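From: Shona Ogilvie
To: table-games list
Date: 28 November 2025
Subject: Re: [tablegames] what are people putting on the tables for the winter social?

Zineb Filali wrote:
> Hi all, I'm down for two tables at the winter social and I have no
> idea what goes on them. Last year Rory did his with the dice towers
> and I can't compete with that. We've got 30 people signed up so far
> and a lot of them are bringing kids. Is there anything easy that
> doesn't need rules explained for ten minutes? Also does anybody have
> a cloth I could borrow? The tables in that hall are horrible.
> Zineb

Hi Zineb,

Yes to the cloth! I have two felt ones, and you can have whichever I'm not using. Felt is so much better than a plastic tablecloth for this kind of thing -- cards don't skate off when somebody leans over, and a little ball slows down before it gets to the edge (mostly). The only trouble is it picks up every crumb and hair in the building, so bring a lint roller. Bring two, I always lose one.

As for what to put on it, I'd do cups and balls plus a prize table and call it a day. Kids get it right away. You put a ball under a cup, shuffle the cups, they point, everybody yells. I did it in February at the library thing and a boy of maybe six beat me so many times I ran out of stickers. Small cups are easier to shuffle than the big party ones, and try them on the felt beforehand, because a cup with a sharp rim will catch on it and tip and give the whole game away.

For prizes I'd stick with things in wrappers. Little cakes and cookies that come sealed one by one are great, and you can write a number on each and match it to a ticket. Kenna used to put out a bowl of loose candy and we all remember how that ended up in the carpet.
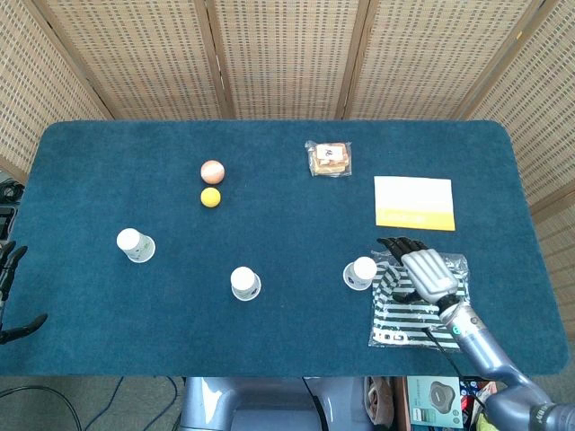 The other thing I'd spend a little effort on is what's behind the table. That hall has the coat racks and the stacked chairs right there, and a folding screen hides all of it. I like the woven kind, you can set it up by yourself and angle the ends in so small people don't wander around the back and see where the spare prizes are. Lewis has one in his garage, unless he's sold it. Lewis, are you reading this?

I can drop the cloth off any evening, just tell me which color -- I have the teal and a kind of mustard one with a candle burn in the corner.

Shona

--
To change your settings or leave the list, write to the list owner, Kenna Innes.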